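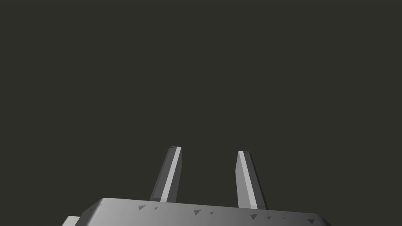
Setting up the wrist view and home pose on a simulated two-armed robot

I wrote these notes for Zdeňka Šindelář when she took over the Pirkwood kitchen from me in March, and enough people have asked for them since that I've tidied them up (a little!) and put them here. They assume you have the Hisero viewer installed and the robot loading without errors.

Start with the grippers, and do them in a blank world with no furniture. I know it's tempting to jump straight into the kitchen, I did it myself for weeks, but a finger that is a degree or two out is far easier to spot against a plain background. Open both fingers fully and look along them from the wrist camera. You want the inner faces evenly lit and a clear gap between. A slight lean inwards towards the tips is only perspective, so please don't go correcting it as I did.

If you see little dark triangles along the housing, your outer shell and the collision shell are probably sitting on top of each other. Hide the collision shell in the viewer, or shrink it by a hair in the model file, then reload. They don't affect the grasping at all, and Kvido Hájek has happily left his in.

Next, load the kitchen and switch to the camera behind the body. Bring the arms forward one at a time, left first, and stop well before the counter. 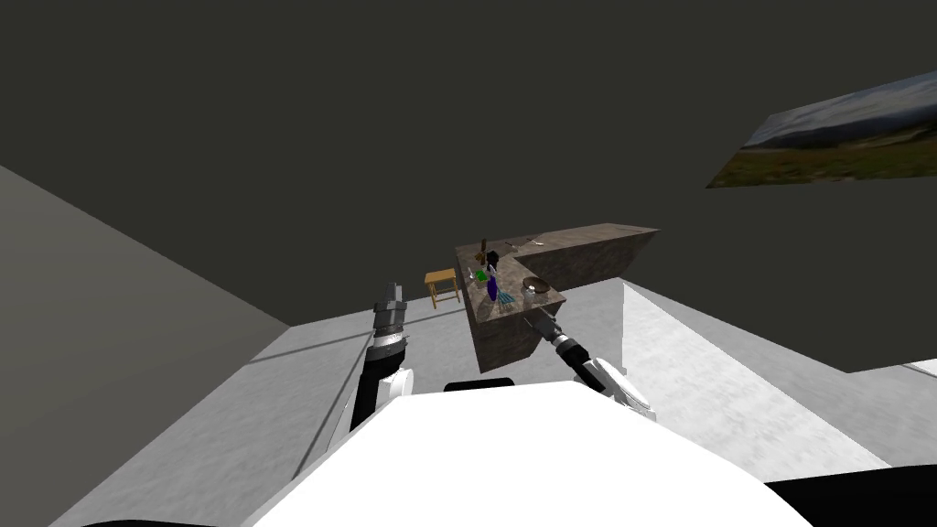

Check each gripper against the counter from a second angle before you save the pose. From behind, an arm can seem to be touching the stone when there is plenty of air between them, and the other way round too, which is how I once sent a bowl flying across the room. Drag the view sideways, have a good look, and come back.

When you're happy, save the pose as home and run the settle test for 700 steps with the motors holding. Nothing should creep. If a wrist sags, raise the holding gain on that joint a little and run it again. Mine ended up at 55 on both wrists, though Kazimír Murín gets by with less.

Last of all, copy the pose file somewhere safe. The reset button in Hisero writes over it without asking.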